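Questions from staff about the tidying and dusting robots

These questions came to us during August, after the first information meeting. Jolanta Czerwiński collected them and I have written the answers. If your question is missing, please send it to Jolanta and we will add it.

Nayeli Varela, Cirine workplace team

Will anybody lose their job?
No. The cleaning staff at the Adamczyk building keep their contracts and their hours. The agreement with Ultden says this in writing, and a copy is in the staff room.

So what will change for the cleaners?
Mostly the order of the work. Today the team dusts 59 shelf units every evening. In the new plan the robot begins with the open shelves on the ground floor, and the cleaners do the high shelves, the kitchen and everything with glass. Each evening one person will also be responsible for the robot. This counts as normal working time, and it has its own line in the rota.

Do I need to know programming?
No. You need to know how to start it, how to pause it and how to stop it. The training takes five hours and is paid. We teach it in groups of four, so that everybody can put their own hands on the controls.

Who decides how the robot should dust?
This was a good question, and the first plan did not answer it well. Now two cleaners from the evening shift sit with the Brumik project group and tell them which way they do a shelf, and why. For example, they asked that small rubbish is taken away before the duster comes, and this is now in the instructions.

What happens if it leaves something behind?
You write it in the log, with the shelf number. Please do not repair the work silently. If you do, we believe that the robot is doing better than it is, and your extra minutes are not counted anywhere.

Does the robot record me?
It has cameras on the arms and one that looks at the table. People who stand near can be in the recordings. Faces are blurred before the recordings are used, and your manager cannot use them to judge your work. If you do not want to be near the robot while it records, tell the shift leader and you will get another area.

Can I stop it if I am worried?
Yes, always. Press the red button. You do not need permission, and you do not need to explain yourself afterwards.

What does the work look like at the moment?
The practice task is a small shelf with two boards, bits of crumpled paper and a turquoise duster.

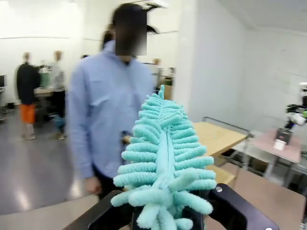
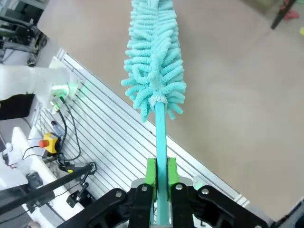
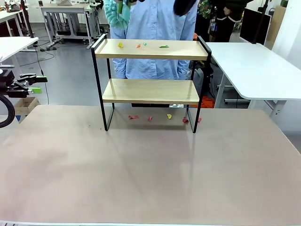

Who do I call when there is a problem?
Internal number 2146, until the end of the evening shift. After that, please leave the robot switched off and write a note in the log.

Can I say no to the training?
Yes, for this first period. You will stay on your usual tasks with the same pay. We will ask you again later, and you may change your mind at any time before that.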